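Home Bench Notes Tickets Parts Shelf About Search

Gripper dropouts and bad picks on the teardown cell (ticket closed, mostly)

February 11, 2021
Posted by the bench notes editor
9 min read

Status: closed, with one thing still bugging me
Setup: one arm, Gredico controller, two grippers under comparison (Cosargate and Boros), wrist camera on the Urnarari mount

I opened this one because the Cosargate gripper kept going quiet on me in the middle of a job. The arm would be fine, the camera would be fine, and the gripper would just stop answering. No fault light, no message on the pendant, nothing. The fingers stayed wherever they were and the controller carried on as if it had a gripper, right up until it tried to close on something and timed out. I'm pasting in my log pretty much as I wrote it, with the worst of the typing fixed.

For anybody landing here from a search: the job is taking old desktop PCs apart and putting pieces back in. Memory, drive caddies, processors, that kind of thing. I'm trying to pick one gripper for all of it so I don't have to swap tools, and I've been running the Cosargate against the Boros on the same moves. I wanted a nice clean comparison table by now. What I've got is this ticket.

Entry 1

First dropout I took seriously. I'd seen a couple before and power cycled my way past them, which I know, I know. This time I left everything alone and looked. Controller log says "tool not responding" and then the same line over and over. Pinged the gripper from the laptop, no reply. Wiggled the connector at the wrist, still no reply. Cut power to the tool only, waited a bit, turned it back on, and it came right up and homed like nothing had happened.

So it's got power trouble or comms trouble or its own brain is locking up. That narrows it down to everything.

Entry 2

Swapped the cable. I had a spare for the Boros that fits (same pinout, I checked it twice with the meter before plugging it in, please do the same). Ran the pick and place loop with nothing in the fingers, just open, close, move, open, close, move. Let it run while I ate lunch and it was still going when I came back. Great! Fixed! I wrote "bad cable" in the ticket and felt very pleased with myself.

It dropped out on the first real job after that.

Entry 3

OK so an empty loop doesn't show it and real work does. What's different? With real work the fingers are pushing on something, the wrist turns a lot more, and the camera is streaming the whole time. In the empty loop I had the camera off to save disk space. I'd forgotten that until I sat down to write this.

Turned the camera on and reran the empty loop. Dropout. Turned it off, ran the loop again, fine. On again, dropout, though it took a lot longer that time, long enough that I'd started to think I was imagining things.

The camera and the gripper share the supply that comes through the Urnarari mount. It's a handy little bracket and I like it a lot, but it does feed both off one line, and the manual has a sentence on this that I'd read and not taken in.

Entry 4

Put the meter on the line at the wrist. It sits where it should when everything's idle. When the gripper closes hard with the camera streaming I can see it sag, but my meter is slow and I don't trust it for short dips. Borrowed the scope from the other bench. With the scope you can see it plain as day - every hard close pulls the line down, and with the camera running on top it goes lower than I'd want to run anything at. I measured the dip at 900 millivolts on a bad one.

The Boros doesn't do it. Same mount, same camera, same move, and the dip is so small I had to change the scale to find it. It closes slower though, and I'd bet that's the whole story. It eases into the grip. The Cosargate slams shut and then figures out how hard it's squeezing.

Entry 5

Tried turning the closing speed down on the Cosargate. The setting goes up to 100 percent and I'd been at the top like everybody is with a new toy. At 75 percent the dropouts got rare. They didn't go away, but I could get through a morning. Going lower than that made it so slow that I may as well have used the Boros and been done.

I also went down a blind alley with the controller here and I'm leaving it in so you don't have to. Gredico has a setting for how long it waits on a tool before giving up, and mine was at the default of 3000 milliseconds. I thought maybe the gripper was coming back by itself and the controller just wasn't patient enough. Cranked it way up. All that did was make me sit there longer before seeing the same error. Put it back.

Firmware was up to date on both grippers, before anyone asks. I reflashed the Cosargate anyway. No change.

Entry 6

Separate supply for the camera. I ran a second line up the arm, tied it down along the existing cable with a service loop at the elbow and another at the wrist, and left the gripper alone on the mount's own feed. Speed back up to full.

No dropouts. I ran the empty loop with the camera on, I ran real jobs with the camera on, I ran it with the wrist cranked around as far as it'll go. Nothing. The dip is still there on the scope, but it's smaller and the gripper seems to be able to live with it.

The extra cable is ugly, and the first time I did it I made the wrist loop too short and it pulled tight on a big rotation. I caught it with the e-stop. If you copy this, jog the wrist by hand through the whole range first, slowly, with your eyes on the cable and your finger on the button.

Entry 7

With the dropouts gone I could finally get back to the actual comparison, and of course that's when the second problem walked in. The Cosargate was missing picks. It would come down over the part, close, and lift with nothing, or it would have the part by one corner and drop it on the way up.

At first I blamed the fingers. Flat black plates are great on anything with two parallel sides, and lousy on anything thin lying flat in a pocket, where you've got hardly any edge to get hold of. A drive caddy is easy. You could pick up a caddy with salad tongs. A processor sitting down in its recess is a different animal and I was ready to write the whole gripper off for that one part.

But it was missing easy stuff too. It would go for the caddy and land off to one side, always the same side. That smelled like calibration to me.
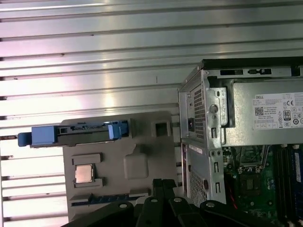 The giveaway was that the Boros had the same offset when I bolted it on. Two different grippers missing in the same direction by what looked like the same amount can't be the fingers. The only thing they had in common at that end was the camera and the mount, and I'd had my hands all over both of them when I ran the new supply. I must have nudged the camera while I was tying down the cable. One of the two mount screws had hardly any bite left in it.

Tightened it up, redid the hand-eye calibration from scratch, and the caddy picks came good right away. I put a paint mark across both screw heads so next time I can tell at a glance whether something has turned.

Entry 8

Lighting. The shiny stuff still gives me grief. Bare metal on a PC case bounces light all over, and so does anything ribbed or polished behind it, and the top of a processor is more or less a little mirror. On a bad day the vision side loses the edge of the part in the glare and guesses. I turned off the overhead light nearest the arm and bounced a lamp off a piece of white foam board, and the guesses got a lot better. I also dropped the camera exposure a good bit. The picture looks gloomy to me but the software likes it.

The plastic tray has never been a problem. Dull gray and it doesn't shine back at you. If I could have everything made out of that I would.

Entry 9

Where the two grippers stand today, with the power sorted and the camera where it should be:

Cosargate is faster and it holds caddies and memory better. It opens wide enough that I don't need to be precise on the approach, but it's bulky down at the fingers and that hurts inside a case. Getting near a CPU socket with it makes me nervous, with the power supply hanging over one side and memory standing up on the other. I've only let it do that at a crawl.

Boros is slower and gentler. It's slimmer too, so it gets into the case without me holding my breath. The grip is a little weak for pulling a caddy that's latched in tight, and it slipped off the tab on me more than once. For flat thin parts it's better, mainly because the tips are narrower and I can get them down beside the part.

I'd been hoping one would win. Right now I'd use the Boros for anything near a motherboard and the Cosargate for everything else, and that's the tool swap I was trying to get out of. I've asked Cosargate if they sell a narrower fingertip and they said they'd get back to me.

What fixed it, for people who skipped down

Gripper going silent: camera and gripper were sharing one supply through the Urnarari mount, and the line sagged on a hard close. Gave the camera its own supply. Slowing the close down helped but didn't cure it.

Picks landing off to one side: loose camera mount screw. Tightened, recalibrated, marked the screws.

Missed picks on shiny parts: less direct light, lower exposure. Better, could still be better.

Changing the tool timeout on the Gredico: did nothing, leave it alone.

Still open

I had one more miss this week that I can't explain. Good calibration, decent light, camera happy, and the Cosargate closed a hair too early on a memory module and bumped it instead of gripping it. The controller log shows the close command going out on time. It hasn't done it again with logging turned up, naturally. I've left the detailed log running and if I catch it I'll open a new ticket and link it to this one.

If you're running the same gripper and mount and you've seen an early close, tell me what controller version you're on, and whether you've got the camera on its own supply.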